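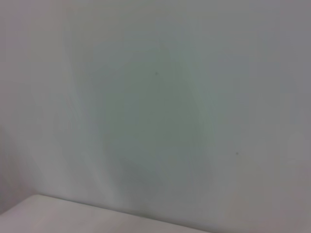

Looking after plain painted walls and panels

Speaker notes, Anneliese Steinbach
Etstead building care evening, May

Start at 7:00 even if people are still finding seats. Slides are on the laptop already. Tihomir has the clicker.

Opening

Good evening. My name is Anneliese Steinbach and I look after the interiors at the Gedo building on the east side of Etstead. We have 84 rooms, and nearly all of them have matte painted walls or matte panels. Tonight is about how to look at a plain surface, how to clean it, and when to leave it alone.

Ask for a show of hands: who has cleaned a mark off a matte wall and ended up with a bigger mark? Wait. Most hands will go up. Mine too.

Why matte is difficult

Gloss paint reflects light in one direction, so you see a shine and you see dirt sitting on top of the shine. Matte paint scatters light. It hides dents and roller lines, and people choose it for that. The trouble comes when you rub it. Rubbing flattens the surface and leaves a shiny patch, and the shiny patch shows every time the sun comes around. We call this burnishing. You can't wash it off. The only cure is to repaint, and usually you have to repaint corner to corner.

Pass the two sample boards around here. Board one has been wiped ten times with a soft sponge. Board two has been wiped ten times with a kitchen scrubber. Let people tilt them toward the ceiling lights. Get both boards back before the next section – last year one went home with somebody.

Looking before cleaning

Most of what people report as dirt on a pale gray wall is color from somewhere else. Gray picks up everything. A green lawn outside the window, a red coat on a hook, a screen left on across the room. You get soft patches of green or pink with no edges, and they move when you move the thing that causes them.

What we do at Gedo:

Turn off the room lights and look by daylight.
Turn the lights on, close the blinds, look again.
Stand to one side and look along the wall.
If the patch has moved or gone, write "light" on the sheet and go to the next room.

Jagadeesh Kartha set this up for us. In the first round we had 54 stain reports, and more than half were crossed off without anyone picking up a cloth. Mention that he is in the room and will take questions on the report sheet.

Real stains behave differently. They stay put. A grease mark from hands is usually at shoulder height or near a switch. A water stain often has a darker edge. If you find one of those, find the leak first and clean afterward.

Small specks

A small dark speck on a plain wall gets more complaints than a large gray smudge. There is nothing else to look at, so the eye goes to it.

Possible causes: a fly spot, a pinhole, a fleck of grit in the paint, a pencil dot from somebody's measuring. From across the room they can all look the same, so go up close and use a flashlight held flat against the wall. A hole stays dark. Grit throws a small shadow. A fly spot does neither and usually comes off with a damp cotton swab.

Do not use your fingernail. Otakar Kadlec asked me to say this twice, so I will say it again at the end.

For a pinhole, fill it with a dab of fine filler on a toothpick, wipe the extra off right away, and let it dry overnight. Touch it up with the tip of a small brush. Never use a roller for a spot the size of a pinhead.

Cleaning

Show the kit on the table. Two buckets, white cotton cloths, a soft sponge, a mild dish soap, cotton swabs. White cloths only, as colored ones can leave dye behind.

Dust first, dry, from the top down. Then test in a corner behind a door. Then use a damp sponge with very little pressure, and rinse with the second bucket. On a heavily soiled wall, wash from the bottom up so that dirty water doesn't run down over dry paint and leave streaks. Rinse from the top.

Pat dry. Don't buff.

Someone will ask about melamine sponges. They are a fine abrasive. They work well on gloss and they burnish matte. We stopped using them after the Petrenko hallway, where the whole left side had to be done over. The bill for that job was $2,186, and the complaint that started it was one shoe scuff.

Touch-up paint

Keep a labeled jar from every job. Room number, color code, sheen, month. Sheen is the one people leave off, and a matte wall touched up with eggshell will show a spot from the doorway.

Old paint on the wall will have faded a little, so even the right jar may not match. Try it low down first and look at it the next day.

Manolis Manolakis keeps our jars in the old key room and has a printed list. Copies are by the door. If they run out, leave an email address on the clipboard.

Costs, if there is time

We spent $585 on wall care supplies last year, including paint for touch-ups. Skip the chart if it is already past 7:40.

Next session

Fernovia is hosting, and the subject is floor edges and baseboards. Bring a photo of a problem spot if you have one, taken in daylight with the flash off.

No fingernails.

Questions until 8:00, then stack the chairs along the window side.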